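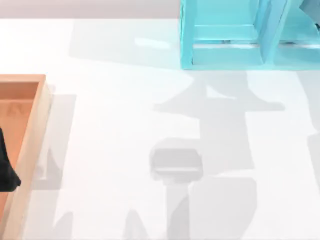

Unit 7: Storage Layout and Slotting

Course notes, Graham Kettle

7.1 Terms

A location is the smallest addressable space in a store. A bay is the space between two uprights. A level is one horizontal surface within a bay. An item is anything with its own stock number, so the same bolt in two lengths is two items. Slotting is the assignment of items to locations.

Slotting is decided after the rack dimensions are fixed. If the racks can still be changed, go back to Unit 6 and work the bay width first. Dividers that can be moved without tools count as adjustable. Welded or glued dividers count as fixed and go on the plan with solid lines.

7.2 Fixed and floating locations

Under fixed slotting each item has one home location. Pickers learn the layout quickly, and a missing item shows up as a gap. The cost is space: each location must be sized for the maximum stock of its item, and average fill in a fixed store is usually well under the maximum.

Under floating slotting an item goes to any free location that fits. Fill is higher, but the store cannot be run without an accurate location record. An error in the record has the same effect as a lost item.

Most stores mix the two, with fixed locations in the pick area and floating locations in reserve. Replenishment moves stock from reserve to pick.

7.3 Ranking items

Rank by number of picks, not by quantity issued. An item issued once a month in a lot of 500 needs one trip. An item issued singly every hour needs many.

Worked case: the Promilham parts store. The store holds 253 items. Over the April record there were 944 picks. Mean picks per item:

944 / 253 = 3.73

The mean is a poor guide here, as the distribution is strongly skewed. Sort the items in descending order of picks, form the running total, and divide each running total by 944. Plot against item rank. Class A ends where the curve reaches 0.80 and class B where it reaches 0.95. The rest is class C, including items with no picks in the period.

Check class C by hand before moving anything. Seasonal items and safety spares will be in it. Safety spares are placed by access time and are left out of the ranking.

7.4 Assigning levels

Class A goes between knee and shoulder height, nearest the issue point. Class B goes on the same levels farther out. Class C takes the top and bottom levels. Weight overrides class: heavy items go low whatever their rank.

The Jakar rule, used in the older handouts, places items by the ratio of volume to picks, lowest first. It gives nearly the same result as ranking by picks when item volumes are similar. Use it when they differ widely.

7.5 Problems

1. Using the Penrose data sheet, draw the running total curve and mark the class limits.

2. The Lusbridge store has 2 aisles and a single issue point at one end. Show that moving the issue point to the center of the cross aisle changes the order of locations by travel distance. State any assumption about one-way travel.

3. Repeat problem 1 using quantity issued. List the items that change class.

Reading for Unit 8: replenishment triggers, sections 8.1 to 8.3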